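The basket that ate my hallway

By Muthoni Makokha

I have been tidying the same hallway for 15 years. Keys, dog leads, takeaway menus, a single glove, that funny little tool that bleeds radiators — it all lands on the shelf by the front door and it all stays there until somebody's mother is due. Then I sweep the lot into a carrier bag, hide the bag under the stairs and buy a new radiator key in October.

So when my neighbour Edeltraud Gasser announced that she'd sorted her whole house with baskets, I was ready to be rude about it. Baskets! I've had baskets. They sagged, they shed bits on the carpet, and one of them went a peculiar shape after a summer on the windowsill. But she made me come round and look, and I'm sorry to report that her hallway was lovely. You could see the shelf. There was a plant on it.

Her rule is that a basket should be wide enough to see into and too small to lose anything in. Mine had always been great deep things, the sort you'd keep logs in, and whatever went to the bottom was gone until we moved house. What you want is something low with sides that slope outwards, so your hand goes in without knocking your knuckles and you can spot the car keys from the kitchen door.

I took myself off to the Saturday market at Fillotthorpe and spent far too long at Kibet Mosoti's stall, picking things up and putting them down again. He was very patient. I came away £12 lighter with a honey-coloured one with rounded corners, and I've been admiring it ever since. 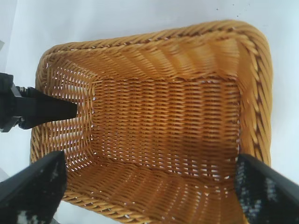
Get a good thick plait round the top and the whole basket looks smarter.

The rim is what sold it to me, I think. Kibet told me to pick up any basket by its edge before buying, give it a gentle squeeze and see whether it complains. He also said to run a finger round the inside for snaggy ends, especially if you're planning to keep scarves or tights in it (I was, I've since gone off the idea).

Then there's the question of real cane against the synthetic stuff, and people get quite heated about this. My friend Awuor Koech won't have anything but willow in the house. Her husband Wycliffe keeps a synthetic one in the bathroom and wipes it down with a soapy cloth, and they've agreed not to discuss it at dinner. I'm with Wycliffe for anywhere steamy. For gaps full of dust, by the way, a dry paintbrush is miles better than a duster.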